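Ribbing (surface texture)

From Kokley Open Encyclopedia of Materials and Making

Ribbing is a surface texture made up of parallel raised lines separated by grooves. It is cut, molded, pressed or cast into a surface in order to change how that surface holds, slides, drains or feels. The term covers textures in which the ribs are small compared with the part that carries them. Larger ribs added to stiffen a panel or casting are treated under Stiffening rib. Ribbing in knitted cloth is treated under Rib stitch.

Ribbed surfaces are found on bottle caps, stair nosings, tool handles, shoe soles, floor mats, jar lids, plier jaws, control knobs and many other everyday goods. The texture is cheap to produce in molded parts and needs no added material in machined ones.

Contents
1 Terms
2 How ribbing works
3 Geometry
4 Production
5 Materials
6 Uses
7 Testing
8 Wear and cleaning
9 See also
10 References

Terms

The raised part of the texture is the rib or land. The space between two ribs is the groove or valley. The distance from the center of one rib to the center of the next is the pitch. The height from the floor of the groove to the top of the rib is the depth. A texture whose ribs run across the direction of the expected load is called transverse; one whose ribs run along it is called longitudinal.

Ribbing is often confused with knurling. Knurling in the strict sense is produced on a round workpiece with hardened wheels and may be straight or diamond-shaped. Straight knurling gives a ribbed surface, so the two terms overlap on knobs and thumbscrews. Diamond knurling does not count as ribbing. Serration usually refers to ribs with a sharp or saw-toothed profile. Fluting refers to a series of rounded grooves, wide compared with the lands between them, as on a column or a reamer.

How ribbing works

Three effects are usually separated, though most surfaces rely on more than one of them.

The first is interlocking. When a hard rib presses on a softer material, the softer material is pushed down under the rib and rises a little into the groove. To slide across the ribs, it must be bent or sheared over each one. This is the main effect when a fingertip turns a ribbed cap or when a steel jaw bites into soft wood. It depends on direction. A transverse rib resists sliding strongly, while a longitudinal rib may offer little more resistance than a plain surface.

The second is drainage. Water, oil and fine dust between two smooth surfaces can form a layer that keeps them apart. Grooves give the layer somewhere to go, so that the tops of the ribs can reach the other surface. Drainage matters most on floors, treads and wet handles. A groove that is closed at both ends drains poorly and can trap fluid.

The third is flexing. Ribs of a soft material such as rubber can lean, flatten or fold under load. A leaning rib can follow an uneven surface better than a solid block of the same material. If the rib is too tall or too thin it folds over completely, and the grip becomes uneven.

It is sometimes said that ribs raise friction by adding surface area. In most cases the opposite is true of the contact area: the grooves take contact away and leave the load on the ribs. On dry, clean glass, a smooth soft rubber pad can hold better than a ribbed pad of the same size. The advantage of ribbing appears when the surfaces are wet, dirty or uneven, or when one of them is soft enough to enter the grooves.

Geometry

The profile of a rib may be rectangular, triangular, rounded or trapezoidal. Triangular ribs bite well and wear quickly at the tip. Rectangular ribs keep their shape but have corners that collect dirt. Rounded ribs are the usual choice for parts held in the bare hand for long periods. Trapezoidal ribs are common in molded goods, where the sloping sides help the part leave the mold.

Pitch is chosen with the other surface in mind. Coarse ribbing, with a pitch of 6 mm or more, is used on outdoor steps, ramps and heavy mats. Fine ribbing, with a pitch near or below a millimeter, suits fingertips, small jaws and parts that touch paper or thin film. A fine texture spreads the load over many ribs and leaves lighter marks. It also clogs sooner.

Depth is limited by strength on one side and by usefulness on the other. In soft materials the rib is seldom made much taller than it is wide. In hard materials a shallow groove is often enough, given that the softer surface will enter it by only a small amount.

Where the load may come from several directions, designers break the ribs into short lengths, set them in a herringbone, or cross two sets to form a grid of studs. A slight curve across the whole ribbed area is also used on handles, so that a sliding finger meets the ribs at a changing angle.

Production

Molding. Most ribbed plastic and rubber parts get their texture directly from the mold. The grooves of the mold become the ribs of the part. Ribs that run in the direction in which the mold opens are simple to make. Ribs that run across it form undercuts and need a sliding mold section, a soft material that can be pulled free, or a parting line placed along the ribbed face. Draft, a slight taper, is added to the sides of each rib.

Machining. Ribs can be milled, planed, ground or cut with a broach. The Mowat process, named for the town of Mowat where it was used for vise jaws, cuts all grooves in a single pass with a stack of spaced cutters. It is fast, but one chipped cutter damages every part until it is replaced.

Rolling and pressing. Sheet metal for ramps and treads is passed between patterned rollers. Round parts are knurled. No material is removed in either case, and the surface is hardened somewhat by the working.

Extrusion. Mats, stair nosings and sealing strips are pushed through a shaped opening, which gives continuous ribs along the length of the strip. Transverse ribs cannot be made this way without a second step.

Printing. Parts built up in thin layers often show a faint ribbing that was not designed. Layer lines may help grip a little in one direction, though they vary with machine settings and are not normally relied on.

Materials

Natural rubber gives high grip on dry surfaces and resists tearing, but it ages in sunlight and swells in oil. Nitrile rubber is preferred in workshops and kitchens. Silicone stands up to heat and is easy to wash, but has lower tear strength, so thin silicone ribs may split at the root. Thermoplastic elastomers can be molded over a rigid core in the same machine and are widely used for handles.

Among rigid materials, hardened steel is usual for jaws, aluminum for knobs and treads, and brass for small screws adjusted by hand. Ceramic tile may be ribbed for use at pool edges. Wood can be ribbed, and timber decking often is, but the ribs splinter if the grain does not run along them.

Uses

Hand-operated closures make up the largest single group by number of parts. The ribs on a screw cap run parallel to its axis, transverse to the turning force. Floors and stairs form the largest group by area. In clamps and holding devices, ribs may be cut into the jaw itself or into a separate pad that can be changed when worn. Paired pads are normally given the same pitch. If the ribs of one pad are meant to enter the grooves of the other, the pads must be offset by half a pitch, and the fit is lost if either one shifts.

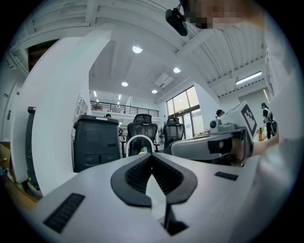
Finger pads with fine grooves on their inner faces, set in a V.

Ribbing is also used where grip is not wanted. Ribs on the floor of a drawer or the bed of an iron-topped saw table reduce sticking by limiting contact. Ribs on packaging hide scratches. On instrument panels, a ribbed knob can be told from a smooth one by touch.

Testing

No single test covers all ribbed surfaces. Floor textures are commonly judged with a swinging pendulum fitted with a rubber slider, or on a tilting ramp. Handles and pads are tested by pulling a sample across a reference plate under a fixed load and recording the force at which it starts to move. Results are given separately for the two directions, along and across the ribs.

The Kirnis drag test, used mainly for molded pads, runs a sample for 1,000 strokes dry and 400 strokes with a soap solution. Pads are measured before and after, and the loss of rib height is reported along with the pulling force. Some buyers ask for an extended run of 3,000 dry strokes. The figures cannot be compared directly with pendulum values.

Wear and cleaning

Ribs wear from the top down. A triangular rib gains a flat, and its contact area grows as it wears; a rectangular rib keeps nearly the same area until the groove is gone. Wear is rarely even. On handles it is greatest under the thumb, and on stairs at the front edge along the walking line.

Clogging has the same effect as wear and is easier to correct. Grooves are cleaned with a stiff brush moved along the ribs. Wire brushes are suitable for steel only. Solvents that soften the base material will round off the ribs — a common cause of early failure in rubber parts kept near machine oil.

Worn metal jaws can be recut once or twice if enough stock remains. Molded pads are replaced.

See also

Knurling
Fluting
Rib stitch
Tread (footwear)
Coefficient of friction
Tactile paving

References

Gurwood Technical Library, Surface Textures for Hand-Held Goods, 2nd edition, chapters on molded and rolled ribs.
Kirnis Test Sheet: Drag Testing of Molded Pads, September printing.
Kokley Open Encyclopedia, "Knurling." Retrieved 2018-07-29.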